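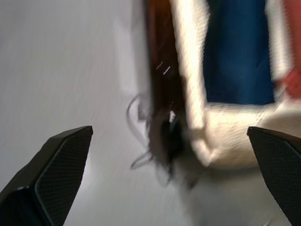
Remote Operators, Household Cloth Handling (fixed term, part time or full time)

Reference: 2312
Site: Pemwood building, Bisside
Positions: eight
Contract: six months, with a possible extension
Closing date: Thursday, November 26, 2020

Inskip is hiring operators to record demonstrations of cloth handling on a two-armed humanoid robot. The operator controls both arms and both grippers by hand controller, from a desk next to the work area. Each completed task is stored as one episode: camera streams, joint positions, gripper opening, controller input and a short written label. The episodes are used to train a control policy which is then tested on the same robot.

The work is repetitive and needs steady attention. No background in robotics is required.

Background to the project

The present programme covers laundry: moving garments and small cloths between trays, worktops, baskets and a front-loading washing machine. Cloth is difficult for a learned controller. It has no fixed shape, it hides its own edges, and two grasps a finger's width apart can give quite different results. A policy trained on too few examples will learn one way of picking up a cloth and repeat it whether or not it suits the cloth in front of it. We need many examples, recorded by several people, with the starting positions changed each time.

The data set held 2207 accepted episodes at the end of September. The target for this phase is 3719. Irnmont, the project partner, trains the policies and returns a list of weak spots every second week, and the recording plan is altered to match.

What the work consists of

Operators work in pairs. One drives the robot. The other sets out the cloths, starts and stops the recording, and keeps the episode sheet. Pairs change over every 40 minutes, or sooner if either person asks.

A usual session runs as follows.

The setter reads the next line of the plan, which gives the task, the items and the starting layout. Layouts are given loosely on purpose ("dark item at the left, any fold") and the setter is expected to vary them within the wording.

The operator takes hold of the controllers, brings the arms to the start position and confirms that all camera views are live. There is one view from the head and one from each wrist.

The recording starts. The operator carries out the task at an even pace, without stopping to think in the middle of a movement. Pauses are learned as readily as anything else, so an episode with a long hesitation is marked for review.

The recording stops when the end state has been reached, or when the operator calls it off. A failed grasp followed by a clean second attempt is a valid episode and should be kept. A failed grasp followed by the setter's hand in the work area is not.

The setter writes the label, rates the episode from one to four and resets the layout.
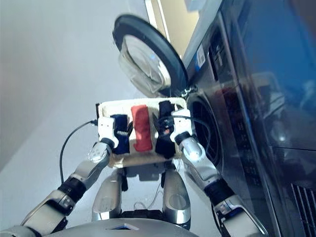 Two-handed tray work at the washing machine. Both grippers hold the tray by its ends, with three cloths standing inside.

Tasks in the current plan

Tray carry. The tray is held with both grippers and kept close to level while the robot reaches towards or away from the machine. The main fault is uneven lifting, where one hand leads the other and the load slides. Operators learn to watch the rim in the head view and leave the wrist views alone until the tray is set down.

Load from tray. One cloth at a time is taken from the tray and placed in the drum. The order is set by the plan and must be followed, even where another order would be easier.

Unload to tray. The reverse of the above. Bunched items often come out together. Separating two items inside the drum is a task of its own and has its own label.

Single pick from a flat surface. A cloth or garment lies on the surface in any state, and the gripper closes on it from above or from the side. This makes up the largest share of the plan and is where new operators begin.

Door open and door close. Recorded on their own and as the first or last part of a longer task. Long tasks are cut into segments afterwards by the review desk.

Items with straps, cords or padding. Added in September at the request of Irnmont. Thin parts catch on the fingers and are easily missed in the head view, so these episodes are recorded at reduced speed.

How grasps are judged

The review desk at Irnmont looks first at the wrist view. An accepted grasp shows the cloth held firmly between the two finger pads at the moment of lifting, with enough material in the grip that it does not creep out under its own weight. Hanging corners are allowed. For most tasks it does not matter whether the cloth is neat, only that it is held and that it reaches the place named in the plan.

Grasps at a hem or a thick seam are marked separately. They hold well, and operators come to prefer them, with the result that the data leans towards one kind of grasp. The plan therefore states a share of grasps to be made in the body of the cloth, away from any edge. Please expect to be told to do it the harder way.

Marked or worn cloths stay in use. They are withdrawn only when a tear is large enough for a finger to pass through.
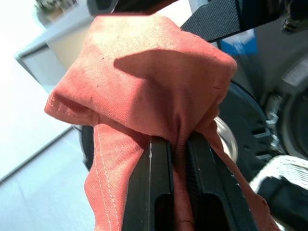
What we ask of applicants

Essential:
Good control of both hands at once. People who sew, drive plant, play an instrument or work with hand tools often do well in the trial, though none of these is a condition.
Normal or corrected eyesight, and the ability to judge depth from a flat screen. We test for this and it cannot be told from an application form.
Clear written English, enough to write a label of one or two lines that a stranger will understand.
Willingness to follow a fixed procedure and to report one's own errors. A wrong label that is reported costs a minute. One that is not may stay in the training data for months.

Useful:
Earlier work in data labelling, inspection, laboratory support or quality control.
Some practice with spreadsheets.
Experience of shift handover notes.

Not needed:
Programming. The recording software has four buttons and a text field.

Hours and pay

Shifts are 07:30 to 13:00 and 13:30 to 19:00, Monday to Friday. Part-time staff work five shifts a week on a fixed pattern, agreed before the start date. Full-time staff work eight shifts a week, and no more than two on any one day. Driving time is limited to half of each shift.

Pay is by the hour and does not depend on the number of episodes recorded. We tried a count-based bonus in an earlier phase and withdrew it, as acceptance rates fell. Pay bands are sent with the application form. Travel to the trial session is refunded on production of a ticket or a mileage note.

Training

The first two weeks are paid training. Week one covers safety, start and stop procedure, labelling, and single picks with one arm. Two-armed tasks begin in week two - most people find the tray harder than they expect. Episodes recorded in training are kept apart from the main set and are released into it only after review.

At the end of training each operator records a fixed set of tasks. Those who do not reach the required acceptance rate are offered one more week, or a setter-only post where one is open.

Safety and workplace

Everyone in the work area has been shown the emergency stop and has pressed it at least once under supervision. The setter does not reach into the area while the arms are enabled. Long hair is tied back, and lanyards, scarves and loose sleeves are left at the desk.

The operator's desk is adjustable in height and may be used seated or standing. Controllers are available in two sizes. The work area is on the ground floor with level access. Applicants who need other arrangements should say so on the form, and we will discuss them before the trial.

Data and privacy

The cameras record the work area and may record the setter's hands and arms. Faces are avoided where possible and blurred where not. Sound is not recorded. Controller input is stored under an operator number, and the list linking numbers to names is held at Inskip and is not passed to Irnmont. Operators may ask to see the acceptance figures for their own number at any time.

How to apply

Ask the Inskip front desk for the application form, quoting reference 2312. Return it with a short account, no longer than one page, of any work or pastime that calls for careful use of the hands. A covering letter is not needed.

Selected applicants will be asked to a trial session of 90 minutes at the Pemwood building. The trial consists of a depth test on screen, 20 minutes of guided driving with one arm, and a labelling exercise on recorded episodes. No preparation is required. Please bring glasses if you use them for screen work, and wear shoes with closed toes.

Results are sent within eight working days of the trial. Applicants who are not selected may ask for their trial scores and may apply again in a later phase.

Forms received after the closing date are held for the reserve list.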